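4. House rules and how they travel

It was never our plan to write so much about rules. When we first set out to speak to families in Itwood about the games they played indoors, we supposed that pick-up sticks would take up a page at most, somewhere between dominoes and the various sorts of patience. The game seems so plain, after all. One drops a bundle of sticks on a table, takes them away one at a time, and stops when something moves that ought not to have moved. What we had not bargained for was how much people had to say about the word "moved", and we are glad now that Greer Kerr, who did most of the early visits, had the good sense to let them go on talking. Her notes on this one game ran to 3000 words before she had finished her first month, and we have drawn on them very freely in what follows.

4.1 What counts as a move

Most printed rules say that a player's turn ends when any stick other than the chosen one is disturbed. Nearly every household we visited could recite something of the kind, and nearly every household then told us, quite cheerfully, that they did not play that way. In some homes a tremble was forgiven so long as the stick settled back where it had been. In others the tremble was fatal but a slow roll away from the pile was allowed, on the grounds that the stick had "gone of its own accord". One grandmother drew a firm line between a stick that was nudged and a stick that was leaned on, and her grandchildren, whom we spoke to separately and in another room, drew it in just the same place.

Then there is the question of who decides. Opie-style collections of children's games (we use the phrase loosely, for the whole habit of gathering rules from the players themselves) tend to record the rule and leave the judging out. In our visits the judging was often the better part of the evening. Some families gave the job to the player on the left, and some to whoever was out of the round. In the Tredier flats, where Cristóvão Marinho spent a good many wet afternoons, the usual arrangement was that everybody shouted at once and the youngest person present had the last word. He reports that this worked a great deal better than it sounds, and that arguments were settled faster there than anywhere else he visited.

4.2 The sticks themselves

We should say a little about the sticks, if only to explain why the scoring differs so much from one house to the next. Shop-bought sets usually carry coloured bands, and the bands carry the points. Over the years sticks go missing, or the dog has them, and a family makes up the number from whatever is in the kitchen drawer. A plain stick, slender and pale beige like the one in Figure 2, has no band and so no value that anyone can look up. Every mixed set therefore needs a local ruling on what a plain stick is worth, and it was in these rulings that we found the widest spread of all. Natália Kollár heard of a household where a plain stick scored nothing but could be kept back and used as a helper, and of another, two doors along, where it was the most prized thing on the table and scored 10. 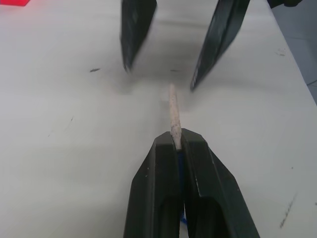
Helpers deserve a paragraph of their own. In many versions of the game a player who has won a particular stick may use it afterwards to lift or flick the others, and a fair amount of family feeling turned out to be bound up in how this was done. The older players mostly favoured pressing down on one end so that the other end rose. The younger ones liked to flick. We were told more than once that flicking was "not how Nan did it", and in one case that flicking had been brought into the family by marriage and had never been wholly accepted. We do not want to make too much of such remarks, which were offered with a good deal of laughter, but they do suggest that people hear a rule as belonging to somebody, and they often know whose it was.

4.3 Rules that came from elsewhere

Fung-ping Tse's visits on the Gosska side of town add a useful caution here. Several of the families she met had learned the game in one language and now played it in another, and the words had not always come across whole. The term for a disturbed stick, in particular, had sometimes been borrowed from football or from cards, bringing a bit of its old meaning along with it. In a household where the word used was "foul", a disturbed stick cost the player points as well as the turn. Where the word was "bust", the player lost everything gathered in that round. Both families believed they were following the leaflet in the box.

It is tempting to say that the word came first and the penalty followed, and one of us (Pawłowska) would be inclined to argue it. The rest of us are less sure. Families do not keep minutes, and the people who might have remembered which came first had in most cases handed the game on long ago. We return to this in Section 6, where the card games give us rather firmer ground to stand on.

4.4 Length of play

Finally, a short note on time. We had asked each household to play as they normally would and to stop when they normally would, and the evenings varied more than we expected. The longest lasted 90 minutes and included a break for soup. Scores were kept on paper in some homes and in the head in others, and where they were kept in the head they tended to be disputed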